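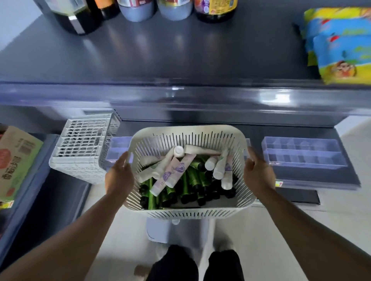
A basket of tubes at the fridge, from the head camera. Slotted basket in hand, grid basket to its left.

Otomon learns to keep track of what's in the basket

Those of you who came to the last open afternoon at Burport will remember the planner stopping dead in front of a fridge and asking for the same basket over and over. We have good news! The new version of Otomon, our task planner, went onto the shared server this week, and it is the biggest change to the software since we moved over to Trekar for tracking.

The short version is that Otomon now understands containers. Until now it kept a flat list of objects, each with its own position and its own little bundle of guesses about where it might go next. That works nicely for a mug on a table. It falls over completely when you hand it a basket packed with small tubes, because every tube gets its own track, every track wobbles, and when the basket moves the planner thinks a whole crowd of things has decided to travel on its own. One of our logs had 404 separate "object moved" events for a single lift. It made for lovely reading.

In the new version a basket is a parent and its contents are children. Move the parent and the children come along, with no fresh guesses needed unless the camera sees something that disagrees. If a tube slides or tips, Trekar picks up the difference and only that one track gets looked at again. The rest stay quiet. On our test machine the planning step now runs at 10 updates a second with a full basket, where it used to crawl whenever there was anything fiddly in view.

Fridges have turned out to be a brilliant place to work on this, and a slightly cruel one. Glass shelves throw back patches of light that look like edges. Clear trays are worse — the depth estimate goes straight through the wall and lands on whatever is behind, so the tracker would happily report a tray as a hole. And then there are the hands. When someone holds a basket by both rims, the fingers cover just the bits of the outline the tracker would most like to see. Brandes, the part of the code that deals with hands, now passes its grip estimate to the tracker so that a hidden rim is treated as hidden and still there. Before that, we used to lose the corners of the basket every time somebody picked it up properly.

Labels were the other surprise. Plenty of the tubes look alike from one end, and a pile of white ones on top of a pile of green ones with black caps is a good test of how much the software can tell from colour and shape alone. The answer is more than we expected! It separates the two groups well and it can usually say which group is on top. Telling one white tube from its neighbour is still hard, particularly when they overlap, and for now Otomon is allowed to say "several of these" and carry on. We argued over that for quite a while. Some of us wanted every item named before anything moved, but a plan for shifting a basket doesn't need it, and the names can be filled in later when there's a better view.

What still doesn't work: baskets inside baskets (it copes with one level, then gets muddled about which parent is which), anything tilted far enough that the contents are hidden behind the near wall, and clear dividers in organiser trays, which are sometimes seen and sometimes not depending on the light. There is a branch for the dividers if anyone fancies a go. It needs somebody patient.

If you run Otomon at home, please update the planner and the tracker together. The old tracker will talk to the new planner without complaining, but the parent links are silently dropped and you'll be back to a basket full of wandering tubes. Saved maps from the old version will load. Saved plans won't, so finish off anything you care about first.

The replay viewer has a new tree panel as well, so you can fold a basket shut and hide its contents while you look at something else. Press T to open it. I have wanted this for ages and have been folding and unfolding things all week.

The next release is pencilled in for June, with nested containers at the top of the list. Logs of awkward cupboards, drawers and shelves are very welcome before then, the messier the better — drop them in the usual upload folder with a line or two on what the planner was being asked to do.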